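Part-time evening attendant wanted, Sasach Wash & Dry

Posted by Primo Mancuso, shop manager

Need someone for evenings, starting November. Self-service laundry, second shop, same owner as the Coetzee Street one. Our current evening person is going back to school full time so the shifts are open and I'd like them filled before she leaves.

Hours: 5 pm to close, 4 evenings a week. Which evenings, we can talk. Some holidays. If you need a fixed evening off for class or kids or whatever, say so up front and I'll try to work with it.

What you'd be doing
Making change, selling soap and dryer sheets at the counter
Drop-off orders: weigh, tag, wash, fold, bag
Wiping down machines, lint screens every evening, mopping
Helping people who haven't used the card system before (alot of them)
Lost socks bin. It fills up
Closing out the register and locking up

Drop-off is the bulk of it, so folding matters. Fitted sheets too. We'll show you how we do it, Conceição Veloso has been running the folding table for 16 years and she is particular about towels. Thirds, then half. You'll do your first two weeks with her on the early shift, paid, then move to evenings.

What we need from you
18 or over
On your feet the whole shift, lifting full bags
OK with detergent and scent, some people get headaches from it
Reads a care tag without guessing
Polite with customers, including the ones who left their stuff in overnight
Basic cash handling. Prior register work is nice but not required

A second language is a big plus in this neighborhood. Mandarin, Portuguese or Spanish especially. Doesn't need to be perfect.

Pay: hourly, every two weeks, rate given on the phone when you call. Tips on drop-off are split between whoever is on shift. There's a $900 bonus if you stay through the end of the school year, paid in one check. Free washing for your own household, within reason, please don't bring your cousin's whole team uniforms again (previous employee). 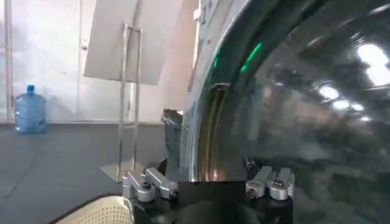

Front-loaders

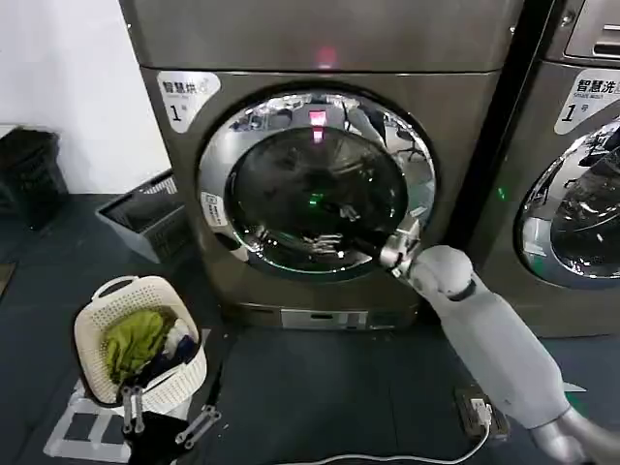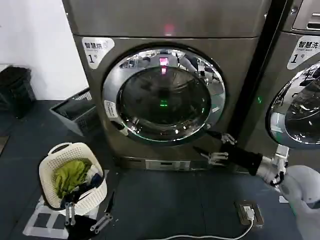 Getting here: we're on Erkness Road, two doors down from the Pondeo bakery. Bus stops across the street. Bike rack out back. Parking is hard after 6 so don't count on it.

To apply, come by in person before noon and ask for Primo or Conceição. Or leave a note at the counter with your name, phone number, and which evenings you can do. No resume needed, but if you have one bring it. One reference from a job or a teacher, someone who will pick up the phone.

Please don't call between 5 and 7, thats our rush and I won't hear it.

Talks are short, maybe fifteen minutes, and then if it looks good you come in for a paid trial shift. I'll let everyone know yes or no within the week. If you applied last spring and didn't hear back, sorry, apply again, we had the counter phone out and lost some messages.

Friends can apply together but I can't put you on the same shift.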